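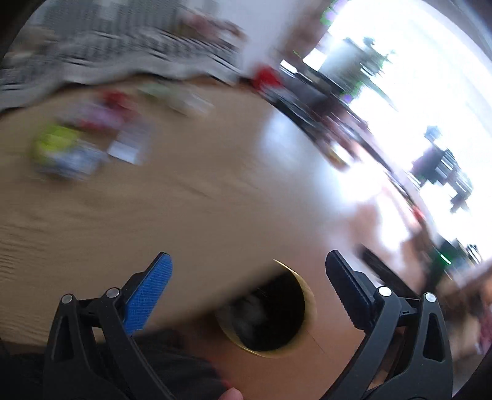
Section 3: Finishing the Top with Hardwax Oil

This section covers the first full finish on a new Praltamska table top, and the later recoating of a top that has been in use. It applies to unfinished tops only. If your top was ordered with a factory lacquer, skip to Section 4. Oil will not soak in through lacquer and will stay sticky.

Read the whole section before opening the can. Once oil is on the wood there is no good stopping point until the excess has been wiped off.

3.1 What you need

Hardwax oil, 400 ml can (enough for two coats on the standard top, one side and all edges)
White applicator pad
Lint-free cotton cloths
Sandpaper, 120, 180 and 240 grit
Sanding block, cork or firm rubber
Vacuum with a brush head
Nitrile gloves
Metal bucket with a lid, half filled with water

The Grokton finishing kit includes the pad, cloths and gloves. It does not include sandpaper.

3.2 Preparing the top

1. Bring the top into the room where it will be finished and leave it there overnight. The room should be at least 60 degrees Fahrenheit, and should stay there until the last coat has dried.

2. Sand the whole surface with 120 grit, always along the grain. Keep the block flat. Tipping it at the ends rounds the edge and leaves a dip that shows up under a lamp.

3. Wipe the surface with a damp cloth and let it dry for an hour. This raises loose fibers so the next sanding can take them off.

4. Sand with 180 grit, then 240. Do not go finer. A surface sanded to 320 or above closes up and takes less oil.

5. Ease the sharp edges with two light passes of 240 grit.

6. Vacuum the top, the edges and the floor nearby. Wipe once more with a dry cloth.

Note: Pencil marks and glue spots are hard to see on bare wood and very easy to see under oil. Check with a flashlight held low across the surface. Glue has to be scraped off first; sanding alone tends to spread it.

3.3 First coat

1. Stir the can slowly with a flat stick, all the way to the bottom, for three minutes. Do not shake it. Shaking puts bubbles in the oil.

2. Pour a small amount on the wood, no more than a tablespoon, and spread it with the pad along the grain. Work an area you can reach without leaning, then move to the next.

3. Coat the edges with what is left on the pad. End grain drinks more than the face and may need a second pass right away.

4. Wait 20 minutes.

5. Wipe off all the oil that has not soaked in, using a clean cotton cloth. Change to a fresh cloth when the first one starts to drag. The surface should look even and feel nearly dry to the hand.

6. Let the top dry overnight with a window partly open.

CAUTION: Cloths and pads soaked with oil can heat up and catch fire on their own. Put every used cloth in the water bucket as soon as you are done with it and close the lid. Do not leave cloths in a pile, in a pocket or in the trash.

CAUTION: Keep pilot lights, heaters and cigarettes out of the room until the coat is dry.

3.4 Second coat

1. Feel the surface with your palm. If it is rough, rub it lightly with a used piece of 240 grit and vacuum again. If any spot is tacky, wait another day.

2. Apply the second coat as before, using half as much oil.

3. Wipe off after 10 minutes. Shiny patches mean oil is still sitting on top. Go over them again — a dry patch can be oiled later, but a thick one has to be sanded out.

4. Finish the underside in the same way, one coat only. A top oiled on one side takes up moisture unevenly and may cup.

3.5 Drying and first use

Light use is fine after two days. Full hardness takes 19 days. Until then:

Use coasters and wipe up spills at once.
Do not lay a tablecloth or rubber mat on the top.
Do not use soap or spray cleaner. A barely damp cloth is enough.

In October and through the heating season the air indoors is drier, and small gaps may open at the joints. They normally close again by summer and should not be filled.

3.6 Recoating

Recoat when water no longer beads on the surface. Most kitchen tables need this once a year, desks less often. Wash the top with Orozco wood soap, let it dry for a full day, rub with 240 grit and apply one thin coat following 3.4. There is no need to go back to bare wood unless there are black water stains.

For black stains, use the Rakotham stain remover as directed on its label, rinse twice, and start again from 3.2. Test it on the underside first.

Section text by Ebere Wike. Drying times checked by Bukola Okoro.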